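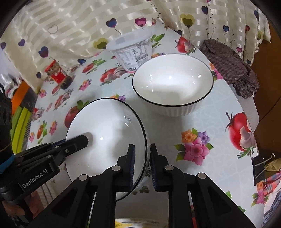

Table linens and rimmed ware: care notes for small rental kitchens
Speaker notes, Amedeo Tedesco
Prelcombe housewares session, January 4, 2022

Slide 1. Title
Wait for the door to close. Give name and employer (Zuvulstead, furnished rentals, inventory side). State scope: white bowls with a dark rim, printed wipe-clean table covers, and the dry goods that end up on the same table. Glassware and cutlery are covered by Iraís Ponce after the break. Refer questions on those to her.

Slide 2. What we stock
We have 212 units on the books. Each unit gets the same table kit. The bowls are white glazed ceramic with a thin black rim, some with a smooth wall, some with vertical fluting outside. Both wall types are ordered from Thampi under one line number. This causes trouble at intake because the picking sheet does not separate them.

Mention: fluted and smooth do not nest well together. The fluted wall is slightly thicker at the ridge. Stack like with like.

Slide 3. Rim wear
Spend the most time here.
The dark rim is a separate band of color over the body glaze. It is the first part to show age. Wear starts where the rim touches another bowl or the tap. Two kinds of mark:
- Gray or silver line on the white. Metal transfer from cutlery. Comes off with a mild powder cleanser and a damp cloth.
- White or tan speck on the rim. Loss of the band itself. Does not come off and does not come back.
Cleaning staff write both down as "chipped." Ask the room how many have seen this on a sheet. Pause.

Check procedure: tilt the bowl toward you under the room light and turn it once. Highlights on the inside should run smooth. A break in the highlight is a scratch or a residue film. Wipe once and look again. Then run a fingertip along the rim. If the fingertip catches, pull the bowl.

Limit is three pulled bowls per unit before the whole set is swapped. Lâm Đặng set this figure in June after the Billton returns. He is in the second row and can take questions on the cost side.

Slide 4. Fluted walls
Residue sits in the grooves below the rim. Starch is the usual one, then dish soap that was not rinsed. Brush runs top to bottom, along the groove. Scrubbing around the bowl skips from ridge to ridge and leaves the low parts alone.
Drain upside down on a rack, with a gap between bowls. A bowl set face down on a flat printed cover traps water and leaves a ring.
(Skip the dishwasher rack drawing if short on time. It is in the handout, page 6.)

Slide 5. Printed table covers
Vegetable and flower prints on a pale ground are the current stock. Glossy face. Guests like them and they photograph well for the listing. Points against:
- Pale ground shows dye from jar labels and paper napkins.
- Gloss hides grease at some angles. Check from a low position at the short end of the table, looking toward the window.
- Folding leaves a hard crease. Roll on a tube.
Wipe with warm water and a drop of dish soap. No bleach, no solvent, no abrasive powder. The powder from slide 3 stays at the sink. We lost the gloss on 13 covers at Billton in one season that way.

Hot bowls need a mat. Test your own stock before you trust a supplier's heat figure. Conceição Guerreiro ran ours with a filled bowl straight off a two-minute microwave cycle, and the cover took a dull ring that did not wipe out.

Slide 6. Tubs and jars
Guests leave food. Translucent plastic tubs with wide lids and small glass jars are the most common. House rule at Zuvulstead: opened goes out, sealed goes on the shelf with the label facing forward. If the label is in a language the cleaner does not read, take a photo of the whole label and send it to the desk. Do not guess at contents from color.
Keep tubs behind the bowls during a table check, toward the far side. Bowls stay nearest the person checking. Jars with red or dark labels come off the cover at the end of the check. Wet label ink transfers to the pale ground.

Answer if asked: yes, we reuse some tubs for laundry pegs and spare bulbs. Peel the barcode first. One got scanned into inventory as food and stayed there for a quarter.

Slide 7. Curtains near the table
Short slide. Satin stripe fabric picks up cooking grease and shows it as a dull patch in the shiny band. If the table stands against a curtain, move it out one hand's width or tie the curtain back. Cream shows this sooner than the darker colors. Wash cold, hang damp, no iron on any printed motif.

Slide 8. Check sheet
Read the sheet aloud once, at normal speed:
Bowls, inside, under light.
Bowls, rim, fingertip.
Grooves.
Cover, low angle.
Cover, underside at corners.
Tubs and jars, opened or sealed.
Curtain, lower third.
Initials and unit number.

Jirayu Phetsri has the blank copies. The old sheet had a single line for "table" and should be thrown out.

Slide 9. Questions
Expected: why not go to plain white bowls. Reply: the replacement rate is lower, but the black rim makes a bowl easier to find on a pale cover and guests set fewer of them down on the edge. I have no figures for the second part, so say so.
Expected: supplier contact. On the back of the handout.
Return the sample bowls to the crate, smooth on the left, fluted on the right. Room is needed by the next speaker at the hour.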